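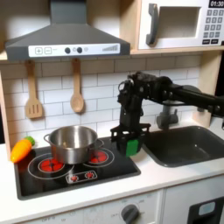

Range hood and microwave in the play kitchen, 01:30 on the display.

Kitchen > Cleaning > Grease, Steam and Smells
Search tips Enter a word Go

Getting the grease out of a small kitchen

By Man-lok Leung

I cooked in the same galley kitchen in Flakonlow for 14 years, and it had one small window that was painted shut when I moved in and was still painted shut when I left. So I know grease! I know where it settles, what it does to dust, and how it creeps along the tops of cupboards where you never look until you're up a stepladder changing a globe. I love this job, I really do - few things in a house give you such a big result for an afternoon's work.

Start with the filters

If your rangehood has metal mesh filters, they slide or clip out from underneath. Fill the sink with the hottest water your tap gives, add a good squirt of dish soap and half a cup of bicarb, and lower them in slowly because it fizzes up. Leave them while you have a cuppa. Then go over both sides with an old washing-up brush (a soft one, the mesh bends) and watch the water turn the colour of tea. Magnificent.

Aluminium filters will go dull and grey if you put them through the dishwasher. It doesn't hurt them. I still do mine by hand, mostly for the pleasure of it. Charcoal filters are a different animal and can't be washed in the usual way, so check your manual. Most just get replaced.

While the filters are out, switch the hood off at the power point if you can reach it and wipe the inside with a well wrung cloth. Keep water away from the fan and the light fitting. 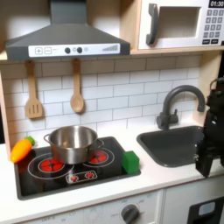 For the outside of the hood and the cupboard doors nearby, I make up a spray bottle with 100 mL of white vinegar, a few drops of dish soap, and topped up with warm water. Spray the cloth and leave the door alone, especially if you have timber doors, where moisture gets into the edges and lifts the finish. Go with the grain. Dry straight after with a tea towel you don't care about.

Vinegar is wonderful on glass and laminate and terrible on marble and other natural stone, which it etches. For stone benchtops stick to plain dish soap and warm water. I've used the Ploresden soap flakes for that for years and like them very much, though any mild soap will do the trick.

Tops of cupboards

Clean them properly once, and then line them! Baking paper, newspaper, old wrapping paper turned face down, whatever you have. Next February when you feel the urge, you lift off the paper, fold the muck inwards, and put down a fresh sheet. It takes as long as boiling an egg.

For that first proper clean, the trick is oil. I know, I know, oil on grease. But a little cooking oil on a paper towel loosens that sticky, fluffy layer better than any spray I've bought. Rub it in, let it sit, wipe it away, then wash off the oil with hot soapy water. My neighbour on Singhal Street thought I was having her on until she tried it on top of her fridge.

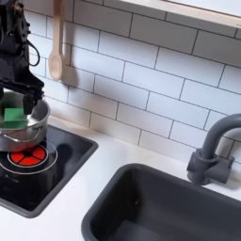
Pots with a brown bottom come up beautifully with bicarb as well. Sprinkle it over the burnt part, add just enough water to cover, and simmer it gently with the window open. Let it cool before you start scraping, and use a wooden spoon. For the rainbow stains you get on stainless steel, a splash of vinegar swirled around and rinsed off will clear them in seconds. I get a ridiculous amount of joy out of that one.

Don't use steel wool on anything with a non-stick coating. If food is stuck on, soak it overnight.

Tile grout

Grout behind a stove drinks up fat, and a mop-and-bucket sort of clean only pushes it about. Make a paste of bicarb and water, thick like toothpaste, and work it along the lines with an old toothbrush. Leave it while you do something else, scrub again, rinse twice. Coloured grout can fade, so test a spot down low behind the toaster.

Once it's clean and bone dry, seal it. I bought my sealer at Norklow Hardware, where they sell it in a little bottle with a brush in the lid, and two thin coats went on before lunch. Wipe the excess off the tile face before it sets or you'll be at it with a scraper.

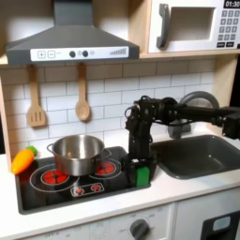 Microwaves are the easy bit. Cut a lemon into chunks, drop them in a microwave-safe bowl of water with a wooden skewer standing in it, and heat until the inside is nicely steamed up. Keep the door shut for a while afterwards and let the steam do its thing. Then take the bowl out carefully (it's scalding) and wipe everything down. The turntable can go in the sink.

Glass and ceramic cooktops want a dedicated scraper held nearly flat, a dab of cream cleaner, and patience. Sugar is the exception - if jam boils over, turn the heat off and follow your cooktop's manual, as sugar can pit the glass once it hardens.

And open a window when you fry. If yours is painted shut, run a sharp utility knife along the join, go easy, and work your way around. I wish I'd done it in my first week.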